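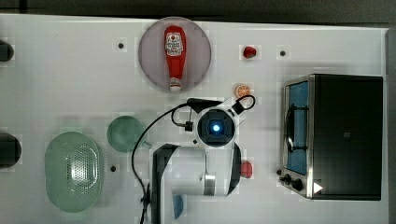
Which recordings are described in this catalog?

The catalog describes transcription discs of barn dance radio programs that were cut by the Bakilana company for small stations, and which are today in the Clutier collection. It holds text only. The sound files are kept in a different place and are not part of this repository.

## What is in the repository

- `discs.csv` — one row for each disc side
- `songs.csv` — one row for each performance of a song
- `performers.csv` — one row for each act, with the spelling variants
- `stations.csv` — call letters and towns, as written on the sleeves
- `notes/` — longer remarks on single discs, in plain text

There are 700 disc sides in the present version. Most are 16-inch discs played at 33⅓ rpm, and the smaller ones are marked in the column `size`. All the files are UTF-8 with a comma as separator. Please do not open and save them again in a spreadsheet program before you send a correction, as the disc numbers with a leading zero will be damaged. This has already happened to us.

## Main columns in songs.csv

| Column | Meaning |
|---|---|
| `side_id` | Links to `discs.csv` |
| `position` | Order of the song on the side |
| `title_label` | Title exactly as printed or written on the label |
| `title_norm` | Title in the common form |
| `act_id` | Links to `performers.csv` |
| `yodel` | `y`, `n` or `u` for unknown |
| `instruments` | What we could hear, separated by semicolons |
| `confidence` | From 1 to 5 |

The value in `confidence` says how sure the listener was about the performer. A 5 means that the announcer speaks the name on the same side. A 4 means that the label gives the name and the voice agrees with it. Everything lower is an opinion, and you should treat it so in your own work. When label and announcer give different names, the row follows the announcer and the label is quoted in the notes.

The column `yodel` was added later than the others. It was filled by ear, and short falsetto breaks at the end of a line were counted as `n`. Some listeners will disagree with this rule. We discussed it for a long time and kept it, but the doubtful songs carry the word `break` in the remarks so that you can select them yourself.

## How the rows were made

The discs were played on a Voltatov turntable with three different styli, and the best transfer was chosen for listening. The labels were typed by hand by one person and checked by another. The song titles were then compared with a title list in Ulteck, and each proposed match was accepted or refused manually.

Ulteck has a habit of joining songs that share a first line. "Little Cabin" and "Little Cabin Home" were one song until August, and older exports still show them together. If you use an older export, please download the tables again.

Advertisements and spoken comedy are not listed as songs. A fiddle tune under an announcement is listed only if it continues for 90 seconds or more. The sponsor names are in `discs.csv`, when they can be heard.

## Known problems

- Many dates on the sleeves are dates of delivery to the station and do not tell us when the program was performed. The column `date_type` separates the two where we could.
- Family acts changed their members often. One `act_id` can therefore stand for different people in different years.
- Nicknames such as "Cowboy" or "Slim" were used by several singers at the same time. We do not join two acts on the basis of a nickname.
- The stations in the west of the region are badly represented. Their discs were probably thrown away or sold for the metal.
- Composer credits are copied from the labels and were not verified.

## Use and corrections

The tables may be used and copied freely, also for commercial purposes, if the Clutier collection is mentioned as the source. The rights in the recordings and in the songs are a separate matter, and we cannot give advice on it.

Corrections are very welcome, especially from families of the performers. Please open an issue with the `side_id` and write how you know the information — a letter, a program leaflet or a family memory are all fine, only we need to know which one it is. Changes appear in `CHANGES.md` together with the old value.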